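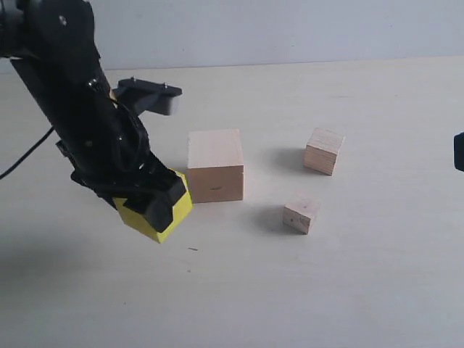
January, notebook 6, bench side

Subject: drift on the conductivity probes, continued from the last entry.

Zero check at 08:10. Probe A reads 2 counts in air, probe B reads 11. B was at 4 before the break. Cleaned B with dilute acid per the usual sheet, five minutes, rinsed three times, back in air: 9. Second cleaning, 9 again. Not a fouling problem, or not one that acid removes.

Swapped the leads between the two channels. The offset followed the probe and stayed off the channel. Good, so the Plomus board is cleared for now. Kedir had suspected the multiplexer and wanted to pull it. Leave it in.

Standards. The bottle marked 1413 was opened in the fall and has no date on it. Please write dates on the standards. I opened a new one and compared both at 25.0 C in the bath:

old bottle, probe A: 1431
new bottle, probe A: 1412
old bottle, probe B: 1440
new bottle, probe B: 1422

Old bottle has concentrated by evaporation, a bit over one percent. Discarded. This also means the cell constants entered before the break are wrong by the same fraction, in the low direction. Corrected values are in the table taped inside the back cover. Anything logged with the old constants needs to be multiplied by 1.013. I have not gone back to do that. Tsion has the raw files and the correction can go in at the reduction step.

Temperature compensation. The firmware applies a linear 2.0 percent per degree, referenced to 25. For the tap samples this is close enough. For the rinse water at low values it is not, and the compensated readings slope with bath temperature. Ran the low sample at four bath settings:

15 C: 6.1
20 C: 5.6
25 C: 5.2
30 C: 4.9

Units are microsiemens per cm, compensated. If compensation were right these would all agree. Very pure water has a steeper coefficient at the cold end, but that would push the compensated 15 C figure down, and ours goes up. CO2 uptake would do it: the cold run was last, and the beaker sat open for most of the morning. Repeat in the closed flow cell, and run the temperatures in scrambled order so that time and temperature are not tied together. Should have done so the first time.

11:40. Flow cell set up. Leak at the inlet fitting, O-ring nicked. Replaced from the drawer, the drawer is now out of that size. Held for ten minutes at full pump speed with no drip.

Pump rate by timed collection into a tared beaker: 118 mL/min at dial setting 6. Dial is not linear below 3, do not trust the printed scale. Pravesh has an old curve for this pump but with the larger tubing, so it does not apply.

Closed cell, low sample, order 25, 15, 30, 20:

25 C: 4.6
15 C: 4.5
30 C: 4.7
20 C: 4.5

Much flatter, and the remaining slope has the sign expected for a coefficient that is slightly too small. Most of the morning's effect was the open beaker. Struck the 6.1 from the summary sheet, left it here.

Bath. The display and the reference thermometer disagree by 0.3 at 30 C and by less than 0.1 at 15. Wagner says the bath sensor was replaced and never re-entered in the controller. All temperatures above are from the reference thermometer. The controller menu wants a passcode, which is not in the binder. Ask Hamdia.

Lead length. Tested whether the long extension matters. It adds capacitance across the cell, and at low conductivity that shows up as extra apparent conductance if the drive frequency is too high. With the 369 ohm check resistor in place of the probe, no difference between short and long lead. With a 100k resistor, the long lead reads 3 percent high on the upper drive frequency and agrees on the lower one. So low range should be forced to the lower frequency. The autorange does not do this unless the jumper is set. Jumper is now set on both channels. If someone resets the board to default, check it.

14:50. Back to probe B. Looked at the cell under the loupe. The platinum black is thin on one electrode, with a bare patch near the tip. That accounts for some of the change in cell constant. It does not obviously account for a reading in air. Dried the connector with warm air, 35 minutes, and repeated:

before: 9
after: 3

So moisture in the connector body, probably from the bucket wash before the break. The boot on B is cracked at the strain relief. Sealed it with heat shrink as a stopgap. Connector to be replaced when the new ones come in with the Skinder order.

B is usable above 100 microsiemens. Use A only for the rinse water until B is replatinized.

To do:

Replatinize B. Check whether the solution in the cabinet is still clear, it was cloudy last time.
New O-rings, same size, order ten.
Passcode for bath controller.
Tsion: 1.013 factor on all runs with the old constants, both probes.
Repeat low sample with a nitrogen blanket. Cylinder is low, check the gauge before starting.
Overnight drift test on A in the 1413 standard, closed cell, one reading per minute.

17:20. Overnight test started on channel 1. First reading 1412, bath at 25.0. Pump on setting 4. Please do not switch off the power strip under the bench, the logger is on it.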